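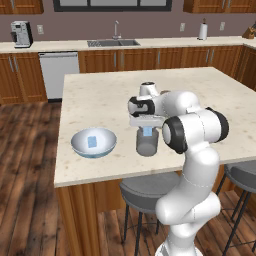
Kitchen testers wanted - Hurkthorpe

Posted March 17, 2023

We're putting together a cookbook of weeknight suppers and need home cooks to try the recipes before they go to print. You do not need training. You do need a working oven, a decent knife and the patience to write down what went wrong.

What you'd do

Cook 5 recipes from the list, at home, in your own time. Follow them as written the first time, even if you think the salt is off. Then fill in the form. Short notes fine. "Sauce split at the butter stage" is great, "yum" is not much use to us.

Mostly soups, bean dishes, flatbreads, a few traybakes. One section on pickles that is still being argued over. If you don't eat meat say so and we'll send you the veg list.

Who we want

People who cook for two or more most nights. Beginners very welcome, we have plenty of confident cooks allready. Electric stoves especially - the last round was nearly all gas and the timings came out wrong for everybody else. Anyone living above 5,000 feet, please, please write.

Pay

$100 for the set, paid when the last form is in. Groceries on top, up to $200, keep your reciepts. No receipts, no refund, sorry. We can't cover pans or gadgets.

Dates

Recipes go out in batches. All forms back by the end of June. If you're away for part of it tell us now and we'll put you in the early batch.

How to apply

Email Raghda Sleiman at the Hurkthorpe office with your name, town, type of stove and the last thing you cooked that didn't work. No resume. Put TESTER in the subject line or it goes in with the author submissions and sits there.

More than 300 people wrote in for the baking book so replies may be slow. You will get one though.

Tested for us before? Still need to apply, the old list is out of date.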